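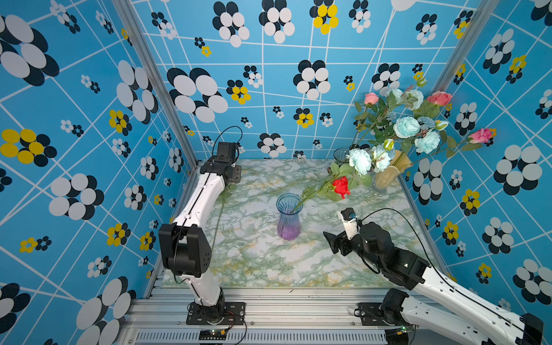
Blue wallpaper with white lines and flowers, back and side walls.

Sestlow building – monthly walk-through checklist
Date: Jan 2, 2020
Form 355, filled in for Younis property desk

ENTRANCE AND HALLS
Front door closes by itself – OK
Door mat flat, no curled corners – NO. Left corner lifts. Tape is not a fix, order new one
Hall lights – OK exept the one by the mailboxes, flickers
Exit sign lit – OK
Handrail tight – loose at the bottom bracket, 2 screws needed

FIRE
Extinguisher tag in date – OK, next service February
Smoke alarm test button – all sounded
Fire door propped open? – YES, again. Wedge removed. Please stop putting it back
Stairs clear – boxes on the landing, asked for them to be moved
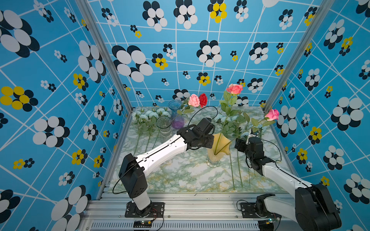 Side and back walls, flowered paper, metal corner posts.

WATER AND HEAT
Boiler room locked – OK
Meter reading – 3955
Hot tap, ground floor restroom – slow to warm up, not urgent
Drip under kitchen sink – bucket still there from last time. Work order went to Grernham, no reply yet. Chase
Radiator covers – one missing a clip

ELECTRICAL
Panel door shut, labels readable – half of them. Relabel
Extension cords across walkways – one in the copy room, rerouted
Outlet covers – cracked one behind the fridge, replace before anyone plugs in there
Ivumus timer on outside lights – still on summer hours!! Reset, check agian next visit

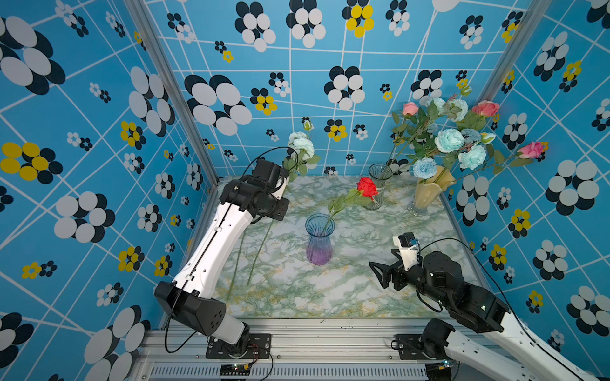

OUTSIDE AND GROUNDS
Steps salted – done, bin getting low
Gutter over side door – leaking at the joint, ice underneath. Cone put out. Needs doing first
Parking lot lights – OK
Trash area – lid broken on one bin
Gate latch – sticks, oil it

Score 95 last visit, will be lower this time – gutter and fire door mostly. Copy to Younis, keep one in the binder by the front desk.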